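**Monday, open day, notes before I forget**

Okay, writing this at my desk with cold coffee because the visit took up the whole afternoon and I want it down while it's fresh. Group from Renon came by, plus a few people from the Hjaltadóttir building who heard there'd be snacks (there were, and they went fast). Malou did the welcome, I did the arm talk, and Pranab ran the demo table. We had set aside 30 minutes per group and blew through that with the very first one. Everybody wants to ask about the fingers!

We went with the takeout task. I'd argued for the block sorting since it's so much safer, but Rodica said people have seen blocks a thousand times and she was right. Food gets them leaning in. Crayfish are a rotten thing to do in front of guests, all legs and feelers, and a bowl full of them shifts its weight when you tip it. I kept my talk short and let them watch the arms.

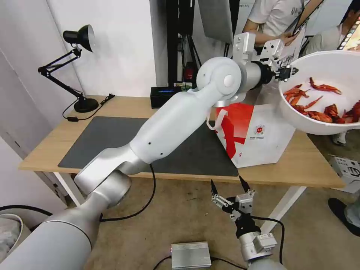

How hard does the gripper have to squeeze to keep hold of a bowl? Less than most people guess, as long as the fingers sit square on the rim; when they go on crooked, adding force mostly makes the bowl twist.

I got that one from nearly every group, so let's put it on the poster for next time. Same with "is somebody steering it." I gave a long rambling answer to the first group and a much better short one by the last.

Stuff to fix while I'm thinking of it:

- Grip force was set to 400 in the Lalodon config, left over from last week's jar tests. I dropped it before we opened the doors, but it should not be the default. Divya has the file.
- Log folder is up to entry 988 and the names are a mess. Please, please put the task in the name.
- The floor tape for visitors needs to go farther back. I kept doing the crossing guard thing with my arms.
- Rito's handout still has the old wrist drawing on page 2.

The second half of the demo is the part I like, when it gets down to the smaller things on the mat. Clear plastic is always a bit of an adventure for us, and I told the Renon folks so up front. They seemed to like hearing about what's hard more than the polished stuff, and we got into a really nice side conversation about labels and reflections and whether you should just give up and go by touch.

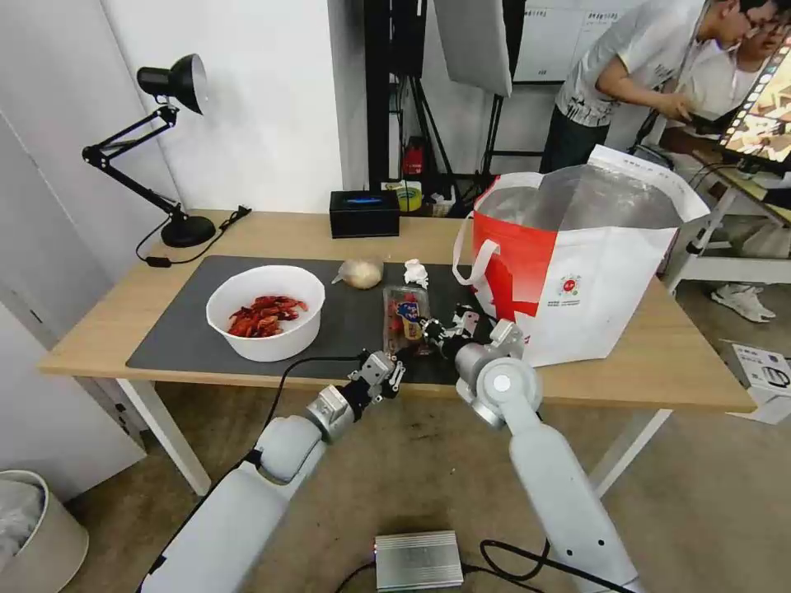

Grímur Vestergaard thought we should slow the whole thing down for visitors, maybe half speed, and talk over each grasp before it happens, "because by the time I'd figured out which hand to watch, you were on to the next thing." Fair! I'd been worried about it looking sluggish. Will try it with Pranab on the next dry run and see if the talk fits.

Also need: more chairs, the longer extension cord back from upstairs, and someone other than me to do the arm talk in December. My voice is shot.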